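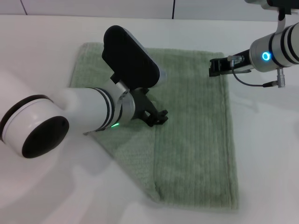

Re: [wullside-house] Towels, again

Dace Ozoliņš wrote on Saturday:
> Could whoever folds the green bath towels please agree on a fold? The
> shelf in the Wasari room looks like a landslip. I make it 51 towels
> and nearly as many methods.

Dace, I accept the landslip. My defence is that the ribbed ones fight back. Push a corner in on the slant and you've a triangle, which is fine for napkins and paper hats.

What I do now, for anyone still reading:

1. Lay it flat, ribs running away from you, and smooth the pile with your forearm. Light and dark patches are only the loops lying different ways.

2. Bring the long hems together. Leave the fluffy edge alone, as it will never be straight and neither will you.

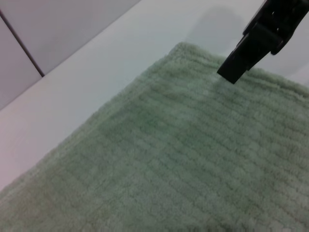 3. Halve it the other way, then once more if it's for the Wasari shelf. Fat rounded corner to the front, hems to the back.

The Abdella cupboard is deeper, so stop at two folds there.

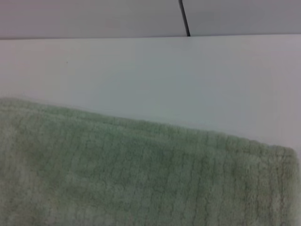 Do the hand towels go the same way?
Fold them in half once and stack them on the left. They are too small to argue with.

I'm in from two on Saturday if anyone wants to complain in person.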